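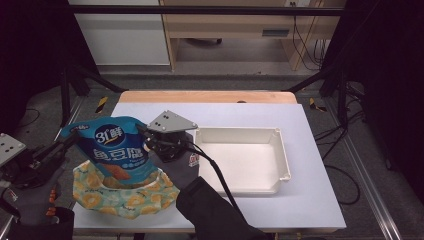

2023-05-26

Up before six again, and for once I was glad of it, because the kitchen is at its best at that hour and I had the whole of the garden to look at with my first cup of tea. The blackbird was on the shed roof going through his entire repertoire. I stood at the back door in my slippers for far longer than I meant to, and the tea went cold, and I made another one and let that go lukewarm as well.

I have been thinking about the walk all week. I keep saying "the walk" as though there were only one in the world, but in this house there is only one, the long path from Skitier up over the moor and down to the sea at Pekia, which I first did in my twenties with a borrowed rucksack and the wrong socks. I have promised myself I shall do it again this September, slowly this time, with proper beds at the end of each day and no heroics. It takes 13 days if you are sensible. The first time I was not sensible and I have very little memory of the second half, apart from a bowl of soup in Nordin which I can still taste if I shut my eyes.

So today was a training day, or that is what I called it in order to get out of cleaning the oven. I took the bus as far as Pulier and walked home by the old railway. What a morning it was! The hawthorn is only just going over, and there were stretches where the petals had come down all along the path and I felt rather as though I were walking into church. Cow parsley up to my elbows on both sides. I went at my own pace, which these days is the pace of somebody who stops to look at things, and I have decided that I like it a good deal better than my old one.

The new boots are behaving themselves. I had a warm patch on the left heel by the second bridge and sat down on the wall at once and put a plaster on it, which my younger self would never have done. She would have marched on with her jaw set and been limping for a week. I did feel a bit of a fusspot, sitting there with one bare foot in the sunshine and a whole line of cyclists going by saying good morning, but the heel is perfectly all right tonight and I am pleased with myself.

I ate my sandwiches early, as I always do. Cheese and the last of the green tomato chutney, and an apple that had seen better days. I have been giving the question of walking food a great deal of thought, probably more than it deserves. You want something salty by the middle of the afternoon, and you want it where you can reach it without taking everything off your back and spreading it over the grass. On the first trip I lived on malt loaf and by the end of it I could not look at a raisin. I should like to be more adventurous in September and have a little packet of something different for each day, so that there is a small treat to look forward to when the path goes on and on, as I remember it doing after Nordin.

There is a long climb there that I have been worrying over in the night, if I am truthful. The guidebook gives the top as 348 metres, and when I read that in the armchair it sounds like nothing whatever, a bump, and then at three in the morning it becomes a great black wall with me at the bottom of it. I looked it up on the map again after supper and the lines are not even very close together. I think what I am really worried about is finding out that I have got old. Well, I have, and the hill will have to put up with it.

Past the signal box I got talking to a couple with a very stout spaniel, and they told me the tea room at Pulier is opening again under new people, with scones. I hope they keep the big table by the window. I spent so many wet afternoons at that table when I was first living round here and knew hardly a soul, writing letters and making one pot last until closing time. The woman who ran it then used to bring me the broken shortbread on a saucer and never put it on the bill. I don't believe I ever thanked her properly. One doesn't, at that age, one just eats the shortbread.

Home by half past two with my knees complaining only a little. I had a bath with the window open and could hear next door's children arguing about a paddling pool, which went on through the whole of the bath and was still unsettled when I got out. Then I fell asleep over the crossword and woke with the pen on my chest and a blue mark on my good cream cardigan – it will want milk on it, or is that for ink of the other sort? I must look it up before I make it worse.

Potatoes and an egg for supper. I wrote to the guest house at Skitier about the first night and asked for a room at the back, away from the road, and then I dithered over whether to book the two nights at Pekia at the end or leave it open. I have booked the two. After all that way I should like a whole day of sitting on the harbour wall with my shoes off and nowhere to be.

The blackbird is at it again now, though it is nearly dark. I must remember to water the beans first thing, and ring about the oven door, and buy more plasters.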